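Feeds > Zdislava Zeman > Threads

Every August the same post goes around: "the one cheap product that makes grout look new forever." This year it's Clomemov. I have questions.
218 likes · 40 replies

The claim is that you wipe it on once and never scrub again. Never is a long time. The company has been selling it for two years. Who checked the "forever" part?
125 likes

I read the page on their site. The testing section is one paragraph. It says results were "confirmed in homes." Which homes? How many? How dirty were they? No answer to any of it.

Somebody in the Trokdale neighborhood group swore by it and posted a before and after. The before was taken at night under a yellow bulb. The after was taken at noon with the window open. My grout would look great too.
197 likes

Then there's the price. A bottle covers "up to" one bathroom. Whose bathroom? I've lived in Asgate long enough to know that "up to" means a closet.

And read the care instructions. You're supposed to rinse the tile after every shower, dry it with a towel, and keep the fan running. Do all that and your grout stays clean with nothing on it at all.
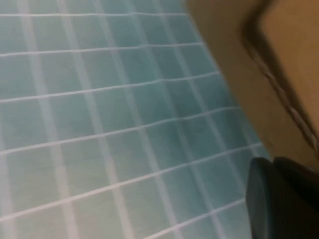 I asked customer service what's in it. They sent me a coupon. I asked again and got the same coupon with a different code.

People keep telling me it worked for them, and fine, maybe it did. But most of them scrubbed everything first because the label says to. So what did the work, the bottle or the brush?

If anyone has left half a wall untreated for a year, please send me that. I'd change my mind for half a wall.
40 likes

Until then I'm sticking with baking soda, an old toothbrush, and a bad mood. Replies are open, coupons are not welcome.
125 likes · 40 replies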